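Flonura opens second coffee corner at Soller Street building

Flonura has opened a second self-serve coffee corner, on the third floor of the Shehu building on Soller Street. It went into use in August and is open to all tenants from 7 a.m. until the building closes in the evening.

The ground-floor corner, which opened last year, had become crowded before 9 a.m., with lines that often ran back to the elevators. Tenants on the upper floors asked for a place of their own in a spring survey. Of the 431 people who answered, most said they would use a coffee corner closer to their desks, and many said they would be willing to help keep it clean.

The new corner is small. A narrow side table against the wall holds the espresso machine and the cups, and a round white table in front of it is used for grinding beans and steaming milk. Flonura said it chose plain white furniture so that spills and stray grounds would be easy to spot.

Beans are bought whole and ground on the spot. The first delivery was a dark roast, the same one served downstairs, and a lighter roast may be added in the fall if enough people ask for it. Milk is kept in the tenants' refrigerator down the hall. Oat milk is supplied on request.

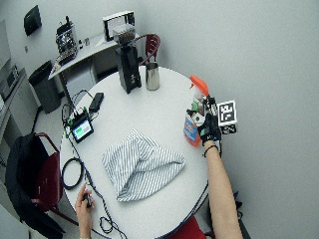

Cleaning is shared. Anyone who uses the corner is asked to rinse the milk pitcher right away, wipe the steam wand and go over the table with the spray and a cloth before leaving. Striped cloths are for the table and plain ones are for the machine. Used cloths go in the bin by the sink and are washed twice a week. The spray should go on the cloth first when wiping near the grinder — it should never be aimed at the hopper or the machine.

A more thorough cleaning is done after closing by Skastateck, the firm that already looks after the hallways and meeting rooms. Its staff empty the drip tray, brush out the grinder and descale the espresso machine once a month. The grinder may be out of service for 36 hours when its burrs are replaced, and a notice will be put up ahead of time.

Coffee costs the same on both floors. Tenants pay through their monthly building account, and guests can use a card at the front desk. Flonura expects the two corners together to serve up to 600 cups a week once people are back from summer vacation.

Some tenants had asked for seating, but the fire plan for the third floor leaves no room for more chairs next to the walkway. The lounge at the end of the hall stays open for anyone who wants to sit down, and cups can be taken there as long as they are brought back.

Problems with the machine can be reported at the front desk or on the sheet beside the elevator. Requests for a third corner, on the top floor, will be looked at after the winter.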